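Prindness Students Teach Simulated Robot Arms Their Way Around a Kitchen
2022-07-09

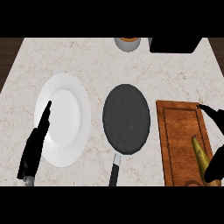
The simulated kitchen counter used by the Prindness robotics club, with a pear on the cutting board near the right gripper.

PRINDNESS - Students in the Prindness High School robotics club are spending part of their summer on a kitchen that exists only on a computer.

The club's nine members are programming a pair of robot arms to move food and dishes around a virtual counter. The main task is to pick up a pear from a cutting board and set it on a plate without knocking into anything else. A frying pan sits between the two, which means the arm has to lift the pear high enough to clear it or pass it to the other arm partway across.

"The pass is harder than it sounds," said Sunita Thibodeaux, a junior who writes most of the code for the right arm. "Both grippers have to be in the right place, and one has to let go at the right time. If it's early, the pear drops in the pan."

The project is the club's entry in the Pener Student Manipulation Challenge, an online contest for high school teams. Each team gets the same set of virtual objects and the same two arms. Entries are run on the contest's own computers, and each program is tested 60 times with the objects moved to slightly different spots. Teams are scored on how many runs end with the right object in the right place. Points are taken off for collisions.

Clyde Alcantara, who teaches physics and computer science at the school, started the club four years ago. It used to build small wheeled robots for a regional event. He said the members voted in March to try a simulation contest after the cost of parts went up.

"We had $400 for the year, and one decent arm costs a lot more than that," Alcantara said. "With the simulator, everybody can work at the same time, and they can break things all day long."

The students first recorded practice runs by steering the arms themselves with handheld controllers. They have saved 64 of those runs so far. The recordings are used to train a program that tries to copy the movements when the objects are in new positions.

Ansel Mbeki, a sophomore, is in charge of the recordings. He said early ones had to be thrown out when the students found they had all been reaching for the pear from the same side.

"The program learned that one reach and nothing else," Mbeki said. "If we turned the pear, it missed. So we went back and did them with the pear turned every way we could think of."

The round shape of the pear has also been a problem. If the fingers close too near the narrow end, it can slip out. The team has been trying wider grips around the body of the fruit, with the fingers opened further before the arm moves in.

A second task in the contest, moving the plate with the left arm, is still in the early stages. Thibodeaux said the club will enter it only if the pear task is working well by the end of the month.

The club meets in the computer lab on the second floor of the science wing, from 9 a.m. to noon. Prindness students entering grades 9 through 12 may join during the summer, and no programming experience is required. Those interested can sign up with Alcantara in the lab or leave their name at the school's main office.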